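Week 11 handout - Reading a product sheet with one eyebrow up
Instructor: Anas Twal

The kit on trial is the Enoden two-arm bench cell, sold through Salameh. The brochure promises "human-like dexterity," so we test it on office supplies, the natural enemy of dexterity.
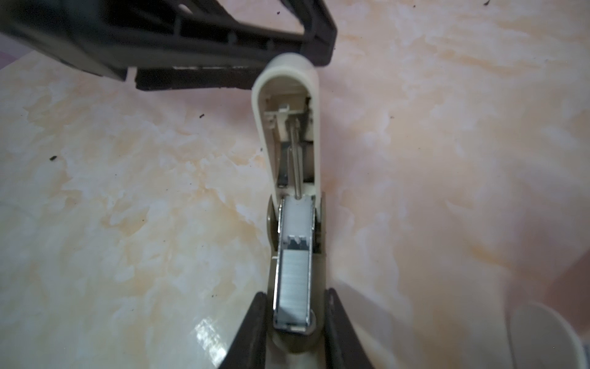
Grade the grip apart from the task. A firm hold on a stapler fills nothing, and the sales sheet is shy on that point.

Compare with Tanero's quote before section. Tanero offers up to 24 months of support - read what "support" covers, then read it again, slower. 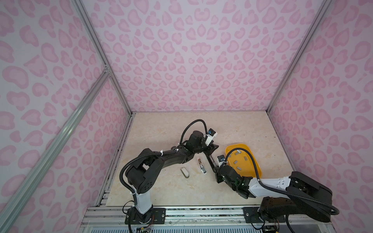

Cable routing is worth 10 points on your review form. Enoden calls its routing "tidy." Look at the loops arching over the elbow of the left arm, and the zip ties along its forearm, and decide how generous you feel. One page, please.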